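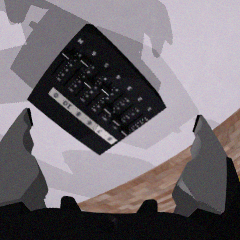
**Noémi Rácz**

Ticket 693 – hum on the livestream feed, left side mostly

Okay, starting this ticket over because the old one got so long that Zsolt said he gave up scrolling halfway. Everything that still matters is copied in here. If you already read the first version, skip down to the part about the hallway outlet, that's where the new stuff starts.

**What's going on**

There's a low hum on the stream whenever we broadcast from the small hall. It's not in the room! You can stand right in front of the speakers and hear nothing wrong, and then you go home and play back the recording and it's there under everything, worst in the quiet parts. The choir concert in August was the first time anyone wrote in about it. Waltraud Kuster listened on her good headphones and sent me a message that just said "refrigerator?" and I've thought of it as the refrigerator ever since.

It's louder on the left. It doesn't change when people talk or play, it just sits there at the same level. Sometimes it's gone for a whole evening, and that's the part that's been driving me up the wall.

**Setup, for whoever picks this up**

- Mixer in the booth, main outs going to the hall speakers
- A second pair of outs going to the streaming computer through the Plurnon interface
- Streaming computer is the tower under the desk, plugged into the strip on the back wall
- Mixer is plugged into the strip by the booth door
- The long cable run goes under the carpet and comes up behind the coat rack

Yes, two different strips. I know. More on that below.

**Stuff I tried first**

Muted every channel on the mixer and pulled all the faders down. Hum still there on the stream. So it isn't a mic, and it isn't the piano DI, which is what I would have put money on.

Unplugged the left cable from the interface, and the hum went away on the left (well, sure, so did everything else). Swapped left and right at the interface and the hum moved over to the right. Swapped them back, swapped them at the mixer end instead, and this time it stayed on the left. I wrote this down three times because I kept confusing myself, but what I get out of it is that the left cable run is worse than the right one, and the mixer outputs are both fine.

Then I replaced the left cable with a brand new one, laid straight across the floor where everybody could trip on it. Better! Quieter by a lot, but not gone. So we had a bad cable and also something else, and the something else was still humming along. I went home in a bad mood that night.

**Replies I got, pasted in so they don't get lost**

Luminița Barbu: "Have you checked if it goes away when the laptop is on battery? We had this exact thing at Farkas and it was the charger."

Good thought, but our streaming computer is a tower, so no battery. I did borrow a laptop to try it, though. On battery: silent. Dead silent, I almost cheered. With the charger plugged into the back wall: hum. With the charger plugged into the booth door strip, same one as the mixer: silent again. So I owe Luminița a coffee.

Zsolt Vörös: "Please do NOT cut the ground pin off anything."

I wasn't going to! But okay, I'm putting it here in writing for everyone else too. Don't use one of those cheater plugs either. I found one in the drawer and it's now in the trash.

**The hallway outlet**

This is the new part. Csenge Veres went through the old wiring notes from when the hall was redone, and it looks like the back wall outlets aren't fed from the same panel as the booth. They go out through the hallway and share a line with the kitchen. The kitchen! So Waltraud's refrigerator joke may have been more right than she knew.

I went over at 7 in the evening with Csenge and we did the dumbest possible test. She stood in the kitchen switching things on and off, I sat in the booth with headphones on, and we yelled at each other down the hall. Here's what we got, tower still plugged into the back wall:

- Everything off in the kitchen: faint hum
- Lights on: same faint hum
- Dishwasher running: no change I could hear
- Big fridge compressor kicks in: louder, very clearly louder
- Fridge stops: back to faint

That explains the evenings when it seemed to be gone. The compressor must have been resting, and with a full room you'd never pick out the faint version.

**What I changed**

Moved the tower onto the same strip as the mixer. I had to use a longer power cord and it's not pretty – it runs along the baseboard and I've taped it down with the wide black tape. I added up what's on that strip now and we're well under its limit, so no worries about overloading.

I also put an Akmont isolation box in line between the mixer and the interface. Zsolt had one in his car. With the tower moved I can't tell any difference between box in and box out, but I left it in for now since it doesn't seem to hurt the sound.

After that I recorded 12 minutes of nothing with the fridge running and played it back loud. There's a tiny bit of hiss and that's all. No hum on either side, as far as I can hear.

**Still open**

1. The old left cable is still under the carpet. It's disconnected at both ends and I've tagged it BAD. Please don't "find" it and plug it back in. Somebody needs to pull it out, and for that the coat rack has to move.
2. The new left cable needs to go under the carpet. Same job, really. I'd rather do both in one go.
3. I'd like an electrician to look at the back wall line anyway. I can work around it for audio but I don't know if it's supposed to be like that. Quote from Grernusine is 151 for the visit, before any work. Luminița is asking if that can come out of the hall budget.
4. Waltraud offered to listen to the next stream start to finish and write down anything odd. Yes please!

I'm leaving this set to "monitoring" and not closing it until we've had two full events without a complaint. If you hear it again, write down the time as close as you can and whether it's left, right or both, and add it to this ticket instead of texting me, because I lose texts.

**Update, later**

First event done, Waltraud reports no refrigerator. She did hear a squeaky chair during the second speaker, and I've told her that gets its own ticket.

Status: monitoring, one down, one to go.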